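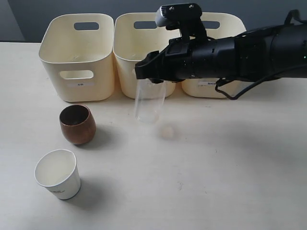

3 min read

I put off writing the budget for the second arm until May, mostly because the first one cost more than I had told anyone it would. The arm itself was fine. The quote from Ferrand was clear and the price on the invoice matched it. What I got wrong was everything around it.

So this is a list of what I missed, written down before I do it again.

The gripper was priced separately. I knew that. I didn't know the fingers were a wearing part and that we would want a spare set on the shelf from the first week. Ours took 18 days to arrive when we needed them, and the arm sat there doing nothing. Spares are now on the first order, on their own line.

The camera came from Lokico and was reasonable, but the bracket wasn't included and neither was the cable we needed. Measure the cable run with the arm at full reach, then add a bit for the loop. I measured it with the arm folded up and bought one that was too short. That was my own fault and it cost us a second delivery charge.

Then there is the table. I had put down nothing at all for a table, on the grounds that we had tables. The one we had moved when the arm moved. We ended up with a heavy white one, plus fixings, and half a day of Jasper Van Hecke's time to get it level. Jasper does our electrical work too, and he pointed out that I had left out the extra sockets.

The cheap things add up as well. We sort cups at the moment, clear plastic, paper and metal, into cream storage bins along the back of the table. Bins, labels and cups all came out of petty cash in small amounts, so for months they didn't show up anywhere. Clear cups are the worst for this. They are hard for a camera to pick out against a pale bin and a pale table, and we got through a sleeve of 50 working on the grip alone. If your job involves see-through things, put money aside for lighting. I hadn't, and we are still making do with what was in the room.

Training I had down as one day. It took 3, spread over a fortnight. Lovely Catacutan ran most of it and she has asked that next time it be booked in as proper hours, and she's right. I have also added time for her to write up the settings, as they currently live in her notebook.

For the second arm I have two quotes. Wodlow are cheaper by almost 22 per cent, but that is without a controller, and their support is by email only. Ferrand cost more and will send a person. I have asked Tiltlow about leasing too - monthly payments would suit us, though the contract is longer than I would like and the insurance is ours to sort out.

My feeling is that we stay with Ferrand so the spare fingers fit both arms. I want to see the Wodlow price with the controller added before I sign anything. They have promised it by the end of the month, and the form for our side is filled in apart from that one box.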